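Inicio | Entrevistas | En casa | Archivo | Contacto

Imprimir | Enviar por correo electrónico

El hombre que vacía neveras

Kavinda Dewan llega a la cita con una bayeta al hombro y pide café solo. «Si pido leche, tengo que mirar dónde la guardan», dice, y echa un vistazo a la barra que el camarero encaja con deportividad.

Dewan fundó Wasteo después de nueve años como cocinero. Va a casas y oficinas, saca todo lo que hay en el frigorífico, lo limpia y enseña a sus dueños a llenarlo con menos. Lleva más de 300 neveras y asegura recordar el olor de casi todas. Cobra 275 por la visita completa, cifra que sus clientes suelen comentar antes de ver el fondo del cajón de la verdura y no después.

«La gente me pide perdón en la puerta. Me abren como si fuera el forense», cuenta. Lo más antiguo que ha encontrado fue un bote de alcaparras heredado con el piso. «La señora lo defendió. Decía que las alcaparras no se estropean. Aquellas habían cambiado de estado».

Su método tiene poca ciencia: fuera todo, agua templada con bicarbonato, paño seco y un rato de contemplación. En ese rato insiste mucho. Quiere que el cliente mire las baldas blancas y se pregunte qué compraría si empezara de cero.
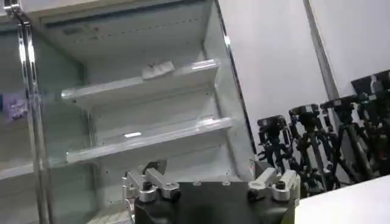

Lo que vuelve a entrar

Ahí empiezan las discusiones. Dewan deja pasar dos mostazas por hogar, «y ya me parece un régimen permisivo». Los restos van delante, a la altura de los ojos; las salsas, donde estorben. De las bolsas de ensalada prefiere no hablar. «Se compran con ilusión y se tiran con guantes».

Su socio, Iraklis Triantafyllou, es partidario de etiquetarlo todo con fecha. Él no. «Iraklis le pone etiqueta hasta al limón. Yo creo que a un limón se le mira a la cara».

Le pregunto por su propia nevera. Remueve el café, que no lleva azúcar, y tarda en contestar. «Está bien», dice. ¿Bien cómo? «Hay un táper en la balda de abajo que es de enero. Lo tengo controlado».

Imprimir | Enviar por correo electrónico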